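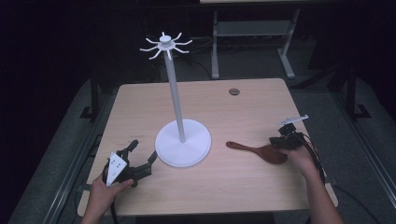 Home | Our Homes | Families | News | Contact

Last updated: 14/08/2021

Rocío Montoya became manager of Berier House in the spring, when the home was preparing to open its new respite wing. The wing offers short stays to older people whose relatives provide their care at home, and it will receive its first guests in September.

"Families often come to us very late," Ms Montoya said. "They have been managing alone for years, and a week's rest seems to them a great deal to ask."

Each stay begins with a visit to the person's own home - usually 60 minutes - at which meals, medication and sleeping habits are recorded.

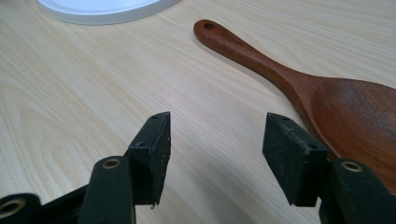

Frans Dekker said that his mother had been anxious before her trial stay, and that the visit had settled her more than any brochure could have done. He asked whether the same member of staff might receive her each time.

Ms Montoya confirmed that this was the intention. "A guest should be met at the door by a person they know," she said. "We have arranged the rota on that basis."

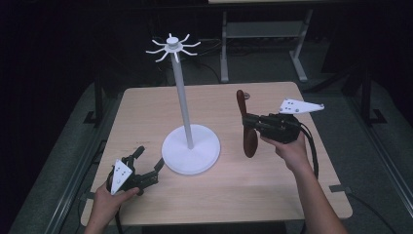

Fees are set by the night and include all meals. Stays may be booked for up to four weeks, and the home keeps one room free for urgent requests - for example, when a carer is admitted to hospital. Applications should be addressed to Nusrat Akanda at the Berier office.

Shares: 95 | Comments: 8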